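Madside releases Ulalo 4 planner for two-armed work cells

May 29, 2020

Madside has released a new version of Ulalo, its motion planning package for two-armed work cells. The main change is in how the planner treats open containers such as wire baskets, which earlier versions modelled as solid blocks.

Under the old scheme an arm could approach the rim of a basket but any path that went below it was rejected as a collision. Users worked round this by switching off checking for the basket altogether. Ulalo now builds the walls and floor as separate surfaces and leaves the inside free, so the gripper and whatever it holds can be planned down among the contents.

The held item is added to the arm's own collision shape as soon as the fingers close on it. Contact between that item and packages already in the basket is allowed up to a force limit set in the task file. Contact with the basket itself is not.
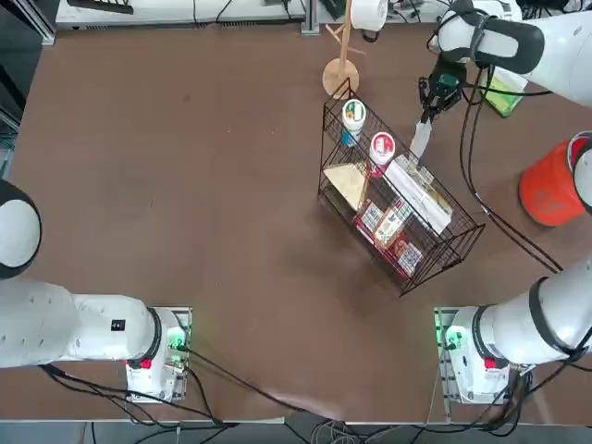 Timing and control

The planner now runs at a fixed rate of 20 cycles per second, with 30 available on machines that have a separate processor for perception. If a cycle overruns, the controller holds the last safe path and slows the arm – earlier versions stopped it outright.

Madside tested the release on 4000 recorded placement tasks. A valid path was found in 3968 of them. The remaining 32 were reported as having no solution, mostly where the wrist would have had to turn past its joint limit above the basket.

Perception still comes from Feyisa, the company's depth module, which must be updated at the same time. Task files written since February load without changes. Older ones need to be passed through the Jarska converter, included in the download.

Cables are not modelled in this version. The release notes advise marking them as keep-out zones by hand.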